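15/05/2019
By Kanini Mollel
Reading time: 2 minutes

Zerncombe votes to keep its soup supper, drops the speeches

The Zerncombe spring soup supper will go ahead next year after all, though without the part most people spent looking at their shoes.

A town meeting that began on the subject of drainage got to soup at the 20-minute mark and stayed there. Residents had complained that April's supper ran to 11 speeches before anyone saw a ladle. The leek and potato, according to several present, had formed a skin by the fourth.
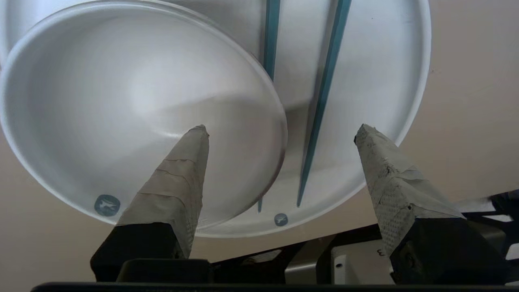
What changes

Speeches are out. A short welcome is allowed – the meeting declined to define "short," which may come back to haunt it. Tickets go up to $14, bread included. The supper raised $3,688 this year for the footbridge at Jurkwood, a structure that has now been about to open for longer than it took to build.

The drainage question was put off until next month.

Comments

nyamweya_lane: Fourteen dollars and they still won't do seconds.

Porchlight: I gave one of those speeches. It was six minutes.

Dee R.: It was not six minutes.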